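Exception handling at a robot sorting station: who does it, and how do you rate the work?

Posted in Workplace Automation > Picking and Sorting
Asked by Noreen Ó Riain on May 13, 2026
Tags: bin picking, staffing, exceptions, job descriptions

I run the mixed-goods line at Lenihan. We take in small loose items that have lost their packaging, sort them by type, and send them on to repack. Volume is around 500 items per shift on this line. The work has been done by hand at a long table by a crew of four. Each sorter has a gray tote, empties it piece by piece and drops each piece into a labeled chute. Rates were set years ago on pieces per hour and have not been a source of argument.

In April the company put in a single arm with a gripper at the end of the table. The vendor is Drirnex. The arm picks from a fixed bin and the queue is run from Plulteo, the same system that already prints our chute labels. The arm is slower than a good sorter on easy pieces, but it does not need relief and it was never bought to match peak rate.

The plan we were handed says two of the crew stay at the table and the others move to repack. Nobody is losing hours. The people who stay will "handle exceptions." That phrase is the entire job description, and I have been asked to write the rest.

What I have so far:

An exception is any piece the arm has tried and failed to lift, any piece it has skipped, and any piece it has lifted but put in the wrong chute. The third kind is only found downstream.

The failures are not evenly spread. Rigid pieces with a clear shape go through without trouble. Soft pieces fold, shiny packets are skipped, and anything lying tight against the wall of the bin tends to stay there until somebody moves it.

The sorters who stay are therefore left with the awkward pieces only. Their piece rate has dropped by more than half. On paper they look like they are doing less. They report being more tired at the end of the shift, and one of them has asked to go to repack as well.

I need to know the following. How have other sites defined the exception job so that it can be rated fairly? Should the person at the bin be allowed to reach in and rearrange pieces, or should that wait for a stop? And does the exception work rotate, or is it a fixed post? I would like answers from people who have run this with a real crew. I have already had the vendor's view.

Comments on this post

Gemma Bianchini: Is the piece rate tied to pay or only to the board on the wall?

Noreen Ó Riain: To the board, and to the annual review. No direct bonus.

Áine Mulcahy: Does Plulteo log a skipped piece as its own event, or only a failed pick?

Noreen Ó Riain: Failed picks are logged. A skip does not appear anywhere. The arm reports the bin as finished with pieces still in it.

Gemma Bianchini

Take the piece rate off the board. It was measuring something that no longer happens at that table.

We had the same thing with a case sealer and left the old targets up for most of a year because removing them needed a signature. People started pulling easy work by hand ahead of the machine to keep their numbers up. The machine then ran short and its numbers looked bad too. You will probably see your sorters lifting the rigid pieces out of the bin before the arm gets to them, if they are not doing it already.

I can't help with the reaching-in part. Our sealer is fully enclosed and nobody can get a hand near it.

Comments on this answer

Noreen Ó Riain: They are doing it already. I had put it down to habit.

Natsumi Kikuchi

I supervised a comparable cell at Skarkness and wrote the job sheet for it twice. The first version failed for the reason you describe. The second has held up well enough that other lines have copied it. Taking your points in order.

Definition and rating

Do not define the job by pieces. Define it by states of the cell. Ours had running, waiting on a person, and stopped. The exception handler is responsible for the time the cell spends waiting on a person. Count that time from the moment the signal comes on to the moment the cell is released again, and review it by week. A single shift is too noisy to be useful, especially if a bad tote comes through.

Record the cause of each wait with a short code entered by the handler. Keep the list of codes short enough to fit on one card. Ours covered soft item, reflective item, item against wall, tangled items, wrong chute, and other. If "other" begins to fill up, the list needs work. The codes are entered by the person, and the person should see what is done with them. Our first set went into a report that was never read on the floor, and the entries became worthless in a short time because everyone pressed the same key.

Your missing skip event is a bigger problem than the job description. If the arm declares a bin finished with pieces remaining, then clearing those pieces is work that your system does not know exists. Ask Drirnex for a skip event, or have the handler close each bin manually in Plulteo with a count of what was left. The manual close costs a few seconds per bin. It also gives you a number to show the next time somebody asks why a full post is needed there.

Reaching in

Hands stay out of the bin while the arm is enabled. The risk assessment for the cell decides what counts as a safe stop, and the site safety lead owns that document. Get a copy and read what it says about access to the pick area. Ours had been written on the assumption that nobody would need to touch the bin between refills. That assumption was wrong from the first day and the document had to be reopened. Until yours has been checked against what people really do, I would not put the word "rearrange" in any job sheet.

In practice we had a hold request button at the handler's side. Pressing it let the arm finish its current move, park, and enter the stop that the assessment called for. The handler then cleared the bin and released. Compared with opening the gate mid-cycle this was slower to enter but much faster to recover from, and people used it once they trusted it.

Watch for informal fixes. Tilting the bin, propping it on something, spreading the pieces by hand during refill so they lie apart. Some of these are good ideas and should be made official. Others move the bin relative to where the arm expects it, and then you get collisions with the rim that are blamed on the gripper. We fixed the bin in place and made spreading at refill part of the written procedure. Waits for tangled items fell off sharply after that.

Rotation

Rotate. The exception post is a vigilance job with bursts of fiddly handling, and it wears people out in a different way from steady sorting. We changed over at each break. The objection was that a fixed handler gets better at it, and this is true, but a fixed handler also becomes the only person who can run the cell. When ours went on leave the cell sat idle and the rest of the crew sorted by hand around it.

I would also hold off on moving people permanently to repack. Train all of the crew on the cell first and rotate them between the cell and repack. The plan you were handed probably assumes the exception rate on the day of the demonstration, and your mix will change.

Comments on this answer

Noreen Ó Riain: The demonstration used items we had picked out ourselves. They were mostly rigid. I will ask about the skip event today.

Gemma Bianchini: Agree on the card. Laminate it, ours got filthy.

Áine Mulcahy

I agree with most of what Natsumi wrote. I work on the technician side, so this is narrower.

Before you write the job sheet, build a test mix and keep it. Take one or more pieces from each type that causes trouble and a few that do not, put them in a box with a label, and run them through the cell whenever the software or the gripper fingers are changed. The purpose is to have the crew and the vendor looking at the same pieces. Without it, every conversation about exceptions turns into one party saying it works and the other saying it does not.

Let the sorters choose what goes in the box. They know which pieces are bad. When we did this, the engineers had put together a mix based on weight, and the sorters threw most of it out. Their version went by how a piece behaves when it is touched: holds its shape, rolls, folds, slides away, throws light back. That grouping turned out to be more useful for setting grip parameters as well.

Running the test mix should be a paid task with time allotted, and it should be listed in the job sheet. In my experience this is the part of the exception post that people ask to do. It is also a route into technician work for anyone who wants one. If your sorter who asked to leave for repack has a good eye for which pieces will fail, offer this before you approve the transfer. It may not change the answer.

On the technical questions. A skip on a shiny packet is usually a vision problem, and changes in lighting are worth trying before anything is done to the gripper. A failed lift on a soft piece is usually a grasp problem. Log them separately even if the handler does the same thing with both, because they go to different people. Pieces against the wall can be either. Note which wall. If it is always the same one, the cause may be the approach angle, and that is the vendor's to fix.

One item for the refill procedure: keep the floor of the bin visible. A heaped bin looks productive and raises the wait time. We run ours sparse during tests and only a little fuller in production.

Our own mix is kept small on purpose. Photo from our cell attached.

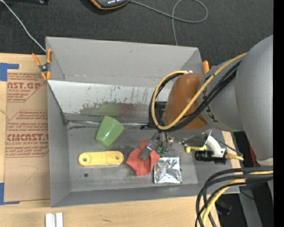

Test mix in the gray bin: green cup, yellow plastic piece, crumpled red piece with the gripper finger on it, foil packet.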